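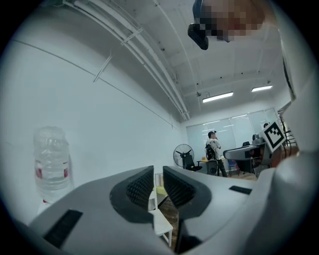
A gripper held at working height in the Wenuteo shared workshop. The pads are lined with a dense honeycomb-like texture.

Wenuteo Workshop Releases Build Plans for Its Hand-Held Gripper Pair

ASTMONT, March 2, 2024 – The Wenuteo shared workshop has released the full build plans for Hidora, a pair of hand-held grippers that members designed and assembled on the workshop's own benches. The release covers printed parts, wiring, finger pads and marker mounts, together with the assembly guide used by members during the past winter. The plans may be copied and changed by any person or group for home, school or workshop use.

Hidora is a tool for showing a robot arm how a task is done. The operator holds one gripper in each hand and carries out an everyday job at normal speed, and the recorded movements are later used to teach an arm the same job. The workshop began the project after several members who were building small arms at home reported the same difficulty: the arms could be made to move, but writing out each motion by hand took far longer than the build itself.

The first working pair was completed in December. Since then, members have recorded 952 short sessions of ordinary tasks, among them folding cloths, sorting small parts and setting cups on a shelf. The total cost of materials for one pair, bought at retail prices, came to 800 dollars. A complete parts list with quantities is included in the release, and substitutes are named wherever members have tried them.

Most of the design effort went into the fingers. Early versions used flat pads, which held boxes well and dropped almost everything round. The released version uses curved pads that are cast in two steps, with the inner face formed against a textured mold. The mold files are supplied in two sizes. Builders with smaller printers should choose the split version, which is joined with four screws and leaves a faint seam on the back of the pad.

Square black-and-white markers are fixed to a box on each gripper so that the position of the tool can be read from a separate camera.

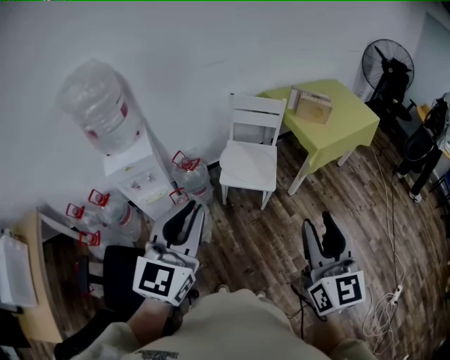 The marker box went through several changes before release. A single marker was lost from view whenever the operator turned a wrist, and the present box carries markers on adjacent faces for that reason. The box is fastened with two bolts and can be taken off for transport. The guide advises builders to print the markers on matte paper, as glossy paper gave poor readings under ceiling lights. The sheet must be printed at full scale and checked with a ruler before it is glued down.

Wiring has been kept simple. Power and data for each gripper run through one cable, which should be given enough slack for the operator to reach the floor and to turn fully to either side. The workshop recommends a strain relief clip at the point where the cable leaves the housing. Two of the test units failed at that joint, and the clip was added to the parts list as a result – it costs very little and takes a few minutes to fit.

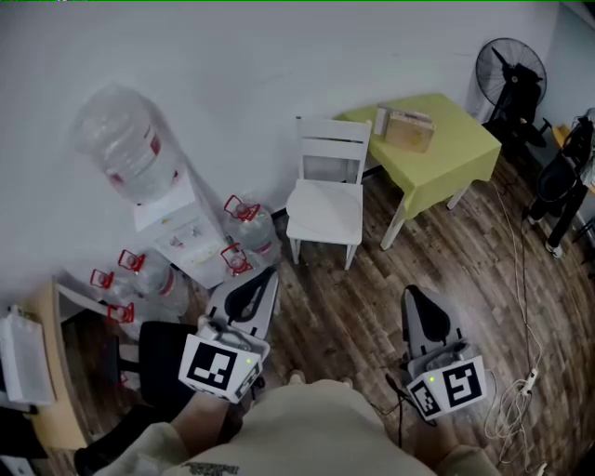
Both Hidora grippers in use, with green indicator lights showing near the markers.

The control board and its software were adapted from Farouk, an earlier workshop project for a bench-top arm. Builders who already own a Farouk board may use it without changes, apart from a new connector on the sensor side. The software stands at 2,278 lines, including comments, and runs on an ordinary laptop. Members have asked that faults be reported with the board revision and the length of cable in use, as these two details have explained most of the problems seen to date.

The assembly guide runs to 148 pages. It assumes that the reader can solder and has access to a printer, and it makes no other demands on experience. Separate chapters deal with pad casting, marker alignment and the first power-up. A section on known faults lists items that remain open, including a slight rattle in the trigger and a tendency for the left housing to warp if it is removed from the print bed too soon.

The workshop will hold open build evenings for residents of Astmont who wish to assemble a pair under guidance. Participants should bring their own printed parts. Pads can be cast on site, but must be left overnight and collected the next day. Places are limited by bench space, and bookings will be taken at the workshop desk in the order in which they are received.

About Wenuteo
Wenuteo is a member-run shared workshop in Astmont with benches for electronics, printing, casting and light woodwork. It is open to adults and, when accompanied, to young people.

Press contact
Wenuteo Shared Workshop, Press Desk, Astmont
Printed copies of the assembly guide are available for review on request.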